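Castden Shared Cell Safety Project
Progress report, second reporting period
Prepared for the Vindum program office

Summary

The project is on schedule. The draft code of practice for small two-arm handling cells now has 52 clauses, up from the first draft circulated in March. Drafting of the main text is finished, and most of the work this period was trying the clauses on the bench at Castden to see which could be followed as written. We rewrote 11 of them as a result. Two items remain open and are set out at the end of this report.

Work completed

1. Zone marking. The draft asks for the work surface to be divided into marked rectangles so that an operator can name a location without pointing into the cell. We use blue painter's tape on brown paper. The original clause required permanent marking, which the partner sites objected to because their layouts change often. The revised clause allows tape, provided it is checked at the start of each shift and replaced when it lifts or drifts out of line. It also asks for loose ends to be trimmed.

2. Shared equipment between two arms. Clauses 14 to 22 cover cells where two arms work at the same conveyor. Each arm must have a named home zone, and only one may enter the transfer zone at a time. In the bench layout, one arm handles blocks in the bin beside the belt and the other works over the belt itself. The wording on bin position was changed so that the bin is placed against a tape line and its position recorded with the program version.

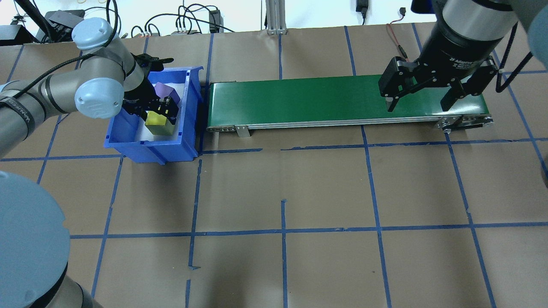
3. Cable management. This section took longer than planned. The first draft said only that cables should be kept tidy, which Jurić, our outside reviewer, marked as impossible to audit. The new text asks three things of the site: that every cable on a moving arm is secured along its length, that cables at the back of the table are kept outside the reach of both arms, and that hanging leads are routed clear of the wrist path. Our own bench does not yet meet the second and third points. Cable trunking has been ordered from the existing budget.

4. Grip checks on soft items. The Zanport site handles foam and other parts that change shape under load, and asked for guidance beyond the rigid-part clauses. The draft now calls for a grip check before any new soft item is put into regular use. The item is held upright, viewed from the wrist camera, and compared with a reference picture kept in the cell file. The operator records finger position and any visible change in the part. Sponge blocks are being used for the trials because they are cheap and easy to replace.

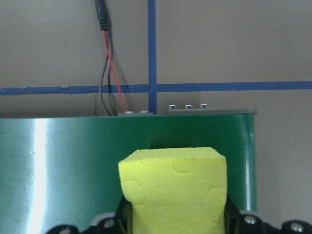
Yellow sponge block held between the gripper fingers, wrist camera view.

5. Record keeping. The log sheet has been cut to 2 pages. Operators told us the earlier version took too long to fill in and was being left until the end of the day. The new sheet is kept at the cell and filled in at each changeover.

Spending

Spending is within the approved amount. We ask to move $3000 from travel to bench materials to cover the trunking, spare fingers and printing of the pilot copies. The travel line is underspent because two site visits were combined.

Open items

Stop button placement. The sites do not agree on whether one stop button within reach of the operator is enough for a cell with two arms. The draft currently requires one on each open side. Zanport has asked for an exception for cells placed against a wall, and we will bring wording on this to the next review.

Wrist camera pictures. We have not settled how long reference pictures should be kept, or who signs off when one is replaced.

Next period

Pilot copies of the code will go to both partner sites. Each site will run it for one full work cycle and return marked-up copies, along with completed log sheets. We will bring the Castden bench into line with the cable clauses before the pilot begins and send the program office a short note when that is done.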